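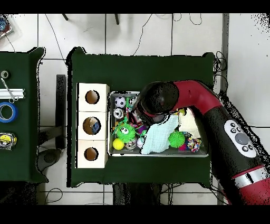

Mernia Student Robotics Club: Minutes of the April Meeting

Clubs > Robotics > Sorting Project > Minutes

13 April 2019
Posted by the club secretary

Meeting opened late, in the back of Huang Hall, after a disagreement over who had the key. Minutes of the last meeting were accepted with one correction: the phrase "the arm can now sort toys" was struck and replaced with "the arm has picked up toys." The member who wrote the original wording asked that their objection be noted. Noted.

1. Progress on the toy sorting project

The arm group gave its report. The task is the same as in the Broveo entry rules: take mixed items out of a heap and drop each one through the round hole of the correct box. We have the arm, the three boxes and far more toys than anyone wanted to lend.

The group reported 966 logged pick attempts so far. Asked how many ended with something in the right box, they said the log does not separate that out. It records whether the gripper closed, and whether it thought it had something when it came back up. The secretary asked whether "thought it had something" was the same as having something. It is not. A fold of cloth will do it.

There was a long back and forth about whether 966 attempts should go on the club web page. The arm group feels it shows how much work has been done, which is fair. Several others felt a number that size will be read as successes by anyone who doesn't stop to ask. Agreed that it stays off the page until the log has a column for where each item ended up. The software group will add the column. They said this at the last meeting too.

2. Choice of test items

The spiky rubber balls were discussed again. The arm group likes them because the gripper fingers sink in and almost any angle works. That was exactly the complaint from the other side of the table. If most of the good runs use koosh balls and puffer balls, then we have a robot that is good at koosh balls and puffer balls, and the judges will not be handing us a basket of those.

One member pointed out that the green one is the item we always show visitors. The arm group did not deny it.

It was suggested that the soft balls be taken out altogether. Voted down, on the grounds that the Broveo list includes "soft toys and balls" and we would only have to put them back. Instead, a run will not be reported as a good run if the soft balls are the only things moved. The arm group asked for it to be written down that they think this is harsh.
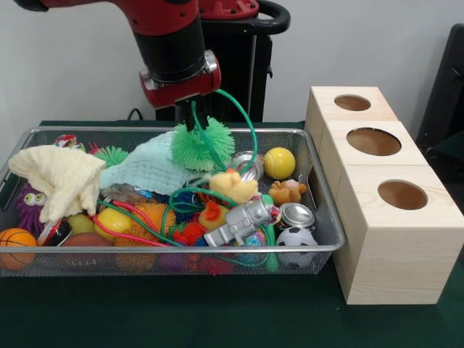 3. Categories

This took up most of the evening and was not settled.

We have three boxes. The current plan is toys in one, balls in another, recycling in the third. The first problem raised was the ball that is also a toy. The second was the cloths, which are none of the three. The third was the plastic bottle, which has yellow and orange contents that you can see through the side. Is it recycling? The member who brought it in says it is a bottle and goes with the cans. Another member said that where they live you would get it sent back for having things in it.

The software group said the categories don't matter as long as every item has a label, and that the labels can be changed later. The secretary's view, for the record, is that they can be changed later in the sense that somebody will have to sit down and do it by hand, and that we have yet to see that person step forward.

A related question was whether some of these things go through the holes at all. The openings are not all alike, and the larger items were never tried by hand. Nobody had a good answer. Two members offered to spend next session dropping every item through every hole, without the robot, and writing down which ones stick. It was generally felt we should have done this before building any code around it.

Motion to fix the categories tonight: failed. Motion to ask Broveo in writing what they mean by "recyclable": passed.

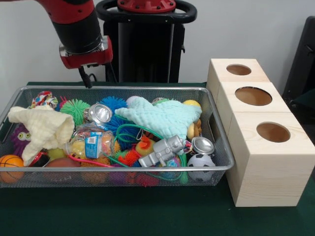
4. Cords and tangles

The arm group wants the long cords removed from the basket. Their case is that when the gripper takes hold of one, other things can come up with it, the run is spoiled and someone has to stop and untangle everything. The case against is that a real toy box is full of this sort of thing, and the whole pitch of our entry was that it would work on a real toy box. The pitch was read out. It does say "any household mess." There was some groaning.

Compromise: runs will be logged as "with cords" or "without cords," and we will not mix the two when we talk about results. The arm group expects the with-cords results to be poor. So does the secretary, who would still like to see them.

The demo video was also brought up. The cut that went to the school office has only clean picks in it and no cords. A member asked whether it should carry a line saying so. The feeling in the room was yes. The member who edited it thought it was obvious. It will be re-cut with the line added.
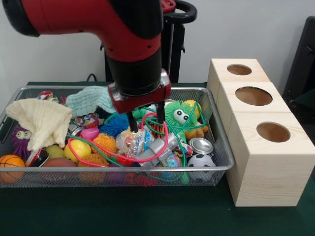 Arm over the pile with the cords in, sorting bench, Huang Hall.

5. Money

The project fund stands at $2,042. The Fukora spare fingers are still the largest thing on the wish list. The arm group says the current fingers slip on smooth items and the new pads would fix that. Asked how they knew, they said the product page says so. Purchase put off until we have our own slip results on the cans and the tin lids. Anyone who wants to speed this up is welcome to run the tests.

A request for more blue tape was approved without discussion.

6. Competition entry

Broveo is in November. The entry form asks for an expected sorting rate. The draft said "high." The secretary asked for something else to be put there and was told to suggest a number, and could not, for the reasons given under item 1. Left blank for now.

Of the 23 members on the list, four have signed up for the summer sessions. The arm group believes more will come once school is out. This was also believed last year.

7. Actions

Software group: new log column, before any further talk of totals.
Two members: hole test by hand, all items, all boxes.
Video: add the line about cords, send the new cut to the office.
Secretary: write to Broveo about recycling, and chase the key.

8. Any other business

A member asked if the astronaut toy could be left out as it is their brother's and he wants it back. Deferred to the next meeting.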